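Search this site
Search
Jilon Newsletter
January 5, 2021

Bins and parts storage: what changed over the break

The stockroom at Flullenach was closed for four days in December, and we used the time to sort out the gray bins. Anyone who picks orders there will notice the difference.

The old arrangement had grown up over several years. Small fittings were in with large ones, some bins had two labels, and a few had none. We went through 478 part numbers and gave each a single home. Slow-moving items are now on the back shelves. Anything ordered weekly sits between knee and shoulder height on the Cifuentes side of the aisle.

We kept the deep bins with the sloping walls. There was talk of replacing them with flat-sided totes, which stack better, but small parts slide down to the middle of a sloped bin and are easier to get at when stock runs low. The flat ones collect parts in the corners. We bought 32 flat totes from Jamlow anyway and will use them for boxed goods only.

A few points for daily use:

Please do not fill a bin past the bottom of the upper panel. Overfilled bins spill when they are moved, and sorting mixed fittings takes longer than a second trip.

Wipe bins out when they are empty. A dry cloth is enough for most – use the mild cleaner under the sink for grease. 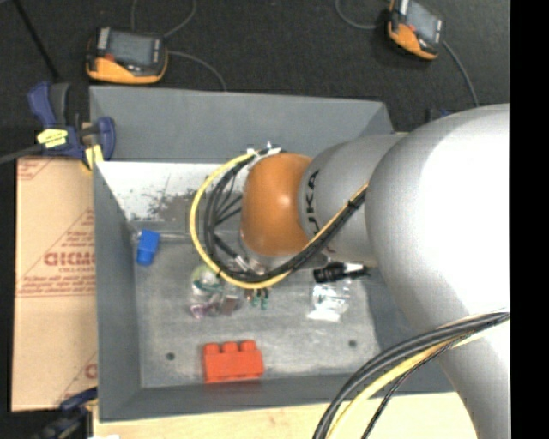 Scuffs and scratches on the inside walls are normal wear and no reason to pull a bin from use. Cracks and sharp edges are another matter. Put a red tag on the bin, move its contents to a spare, and leave the damaged one by the loading door.

Spares are on the bottom shelf next to the scale. If you take the last one, write it on the order sheet.

The new shelf map is posted at both ends of the aisle. Corrections can be penciled straight onto it, and we will print a clean copy at the end of the month.

2 comments
4 shares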